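Hello Drurville friends! Quick update on the petition drive to get the library levy on the fall ballot, and then I promise I'll let you get back to your supper.

As of tonight we're at 1776 signatures (yes, really, I had to laugh and so did everybody on the call). That leaves 554 to go, and we have until the last Friday in April to turn them in.

If you can spare an hour, we'll be outside the Standton farmers market Friday from 4 pm until the stalls close. Clipboards and pens are on us. Bring a jacket, the wind comes right across that parking lot!

A reminder, and I know I've said it before – please sign with the address where you're registered to vote, even if you've moved since. The county tossed 12 lines from our first batch over old addresses, and those were good folks who wanted to be counted.

Can't make Friday? Message me and I'll bring a sheet to your porch. I'm happy to drive out to Honon too, so long as you don't mind me staying a minute to chat about the bookmobile. Thank you all so much, it means the world. 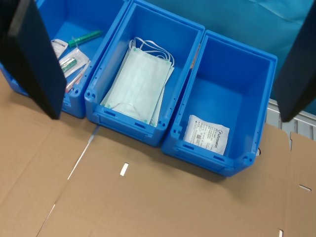
Three blue bins on cardboard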